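Lorberg's new demonstration kit comes with a promise I have now heard three times from three different firms: buy two hand-held grippers, spend an afternoon moving things about on a table, and a robot will learn your job. The price for the starter pack runs to 300 a month. I would like to know what that buys.

Branwen Edwards, who runs sales at the Tunstall office, told me that 20 demonstrations are enough for a simple task. Enough for what? She sent me a leaflet. The leaflet says "reliable handling." It doesn't give a success rate, and it doesn't say who picked the task. 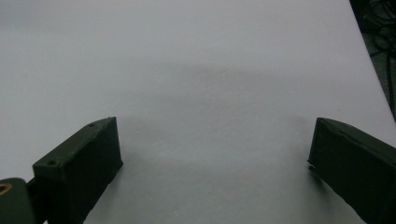
A white board, good light and plenty of room to move is a kind place to learn. My sister-in-law's packing bench in Trarbridge is nothing like that. It has tape ends, old labels and a lamp that flickers, and the work changes whenever a customer does. I asked if the kit had been tried on a bench like hers. I was told it was "on the roadmap."

Meirion Harries at Orska, a rival, is franker. His team recorded 117 runs of one small task before he would show it to a buyer, and he still won't quote a figure for a different room. That cost him sales, he says. I believe him.
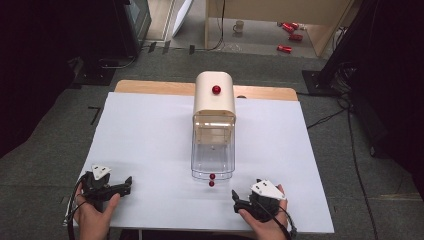 Two hand-held grippers and two red balls on the white board.

I don't doubt that people can collect useful data this way. The grippers look easy enough to hold, and paying someone to show a task may well beat paying someone to code it. But Lorberg is selling the recording as if it were the result - and the monthly fee starts before there is any result to look at. Let them bring the kit to a real bench in May, run it in front of the people who work there, and send the bill afterward.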